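My evening in the public seats

January 14, 2019

I've been promising a post about the council meeting for ages, and a few of you have been nagging (you know who you are), so I've made a pot of tea and I'm going to get it all down before I forget the rest of it.

For anyone new, I live in Dakby, which gets lumped in with Pennington for council purposes. We've got one polling place, the old reading room at the bottom of the hill, and back in November a notice went up on the door saying it was being reviewed. The idea was that Dakby people would vote in Pennington from now on, at the sports hall. It's a perfectly nice sports hall. It's also two buses away if you don't drive, and the second bus stops running before the polls shut, so if you work normal hours you'd better have a friend with a car or a very good pair of boots.

I'm not a political person, or I never thought I was. I vote, I moan at the radio, I've signed the odd petition about potholes. But this really got under my skin! My gran used to take me into that reading room when she voted and let me hold the pencil on its bit of string. So I wrote to the council, and got a reply saying the matter would be discussed at the next full meeting and members of the public were welcome to attend. Fine, I thought. I'm a member of the public. I'll attend.

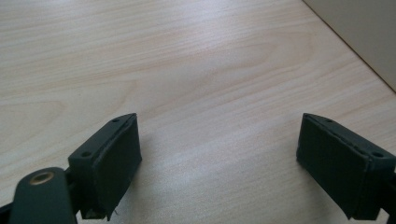 Getting in

Nothing on the council website tells you which door to use. I went to the front of the town hall, which was locked, then round to the side, which was also locked but had a buzzer, and then a man with a bike let me in through the back and pointed up some stairs. There's a row of chairs along the wall for the public and they're the stacking kind that pinch the backs of your legs. I'd dressed up a bit, which was silly, the woman next to me had her slippers on. She told me she comes to all of them and that planning nights are better.

You get an agenda if you ask for one. It was 57 pages long and our reading room was item 16, so I settled in for a bit of a wait. Item one was apologies. Item two was whether the minutes of the last meeting were right, and you'd think that would be quick, but two councillors had a long and quite bitter disagreement about whether one of them had said "regret" or "concern". I was rather enjoying it by the end. They both sounded as if they'd been having the same argument since school.

Then there was a presentation from a firm called Lustska who'd been brought in to look at the council's buildings and how much they're used. Lots of slides – the heating bill, the roof, a map with dots on. The reading room was a very small dot. According to them it costs 2000 pounds a year to keep going and is "underutilised outside of electoral events", by which I think they mean it's shut. It is shut! It's shut because the council stopped letting the toddler group and the quilters book it. I wanted to put my hand up but you can't, you have to have registered to speak by noon on the day before, and of course I hadn't.
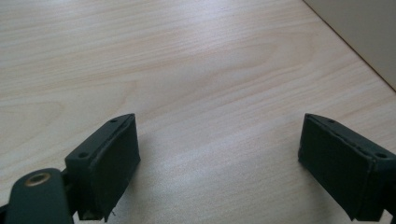

So I sat on my hands and listened to them go round and round. One councillor said that voting habits were changing anyway and everybody would be posting their votes before long. Another said that was exactly what people had told him about shops. The chair kept looking up at the clock. There was a break for ten minutes in the middle where they all went out to a side room and we could hear the biscuit tin, and the public got nothing, although my neighbour had brought a flask and very kindly shared it.

It was late by the time they got to us. Our own ward councillor stood up and I'll be fair to her, she was good. She'd been out on the doorstep and she read out some of what people had told her, including a lady on Mill Rise who said that if she had to go to Pennington she'd just stop bothering. You could feel the room go a bit quiet at that. Then somebody proposed putting the whole thing off until after the May elections, somebody else seconded it, the hands went up, and it was over before I'd got my glasses back on.

Was that a win?

I'm still not sure. We keep the reading room for May, so in that sense yes, hooray. But "deferred" is one of those words, isn't it. The review carries on, there's going to be a consultation, and it'll all come back to the same room with the same pinchy chairs. Somebody on the bus home told me the sports hall has already been measured up for booths, though I've no idea how she'd know.

What I did come away with was a sense of how few of us need to turn up for it to make a difference. There were 10 people in the public seats, and one councillor mentioned it in her speech as though we were a crowd. If the quilters came along we'd be a mob.

I've also learned about the Clolter, which is a newsletter a couple of people in Pennington put together after each meeting. It's two sides of A4, a bit gossipy, and it tells you who voted which way and who left early. They leave a pile in the library by the returns desk. I've gone back through all the old ones I could find and it's amazing how often the same handful of subjects come round: the car park, the clock, the car park again.
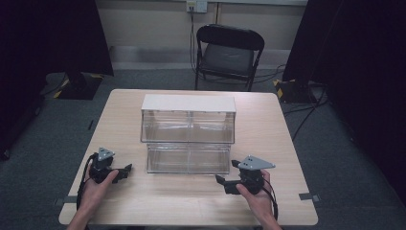

My next job is to get my own papers in some kind of order before the consultation opens. At the moment I've got letters from the council in the fruit bowl, the agenda under the bed and my notes from the night on the back of a gas bill, and if I'm going to register to speak I'd like to sound as if I know what I'm on about. I fancy one of those clear boxes with two levels, like the one on the table in the photo, so I could keep their letters in the top and my own scribbles in the bottom and see at a glance what's in there. The lid would help too, with my cat.

If you live in Dakby and you'd like to come along next time, leave a comment or catch me outside the shop on a Saturday. You can have a look at the consultation form once it's up, and please do fill it in even if you only write a line. They do get read out – I heard them. And if you want to speak, ring the town hall by noon the day before and ask for democratic services. They were lovely on the phone, if a bit surprised.

Use the back door and bring a cushion.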